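May, folding notes, bed corner

Moved the T-shirt folding from the side table to the big bed. Ramiro wanted a soft surface under the cloth and the table was too narrow for anything laid out with its sleeves open. Green sheet on, pulled over by hand, not ironed. It creases as soon as anyone leans on it. Left it like that for today.

Shirts for this round came out of the Plesent bag, 25 in all, mixed sizes. Washed once, no softener. Marisol sorted them by fabric before lunch and put the stretchy ones to one side.

Starting state is the same for every shirt: dropped from chest height, not straightened. First job is to find the hem and open the body out flat. Sleeves in next, then sides to the middle, then bottom up to the collar. We tried doing the sleeves last on 4 shirts and went back to the old order, as the sides kept springing open.
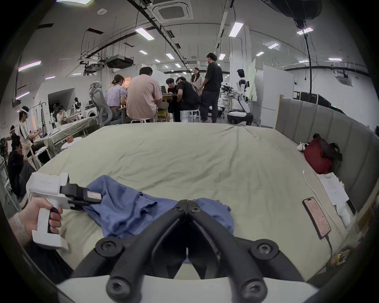

Thin cotton is the slowest to open. Two layers get picked up together and the whole shirt travels across the sheet. Pinching right at the seam works better than pinching an inch in, so do that from now on. Wayne thinks a heavier sheet would hold the bottom layer still. He has one at home and will bring it.

Folds were neat enough on the thicker shirts. Collars ended up off centre on 6 of them, always to the left. Could be where we stand. Ruoxi to try a few from the foot of the bed and write down which way they lean.

Kneeling on the mattress pulls the sheet towards you and undoes the last fold, so stay on the floor. Smooth the sheet between shirts only if there is a ridge right under the cloth.

Still to do:
Stretchy pile, not started.
Long sleeves, ask Shengli where they went after the Duan order was unpacked.
Put the finished stack somewhere other than the pillow end, it fell over twice.
Sheet needs a wash before the towels go on it.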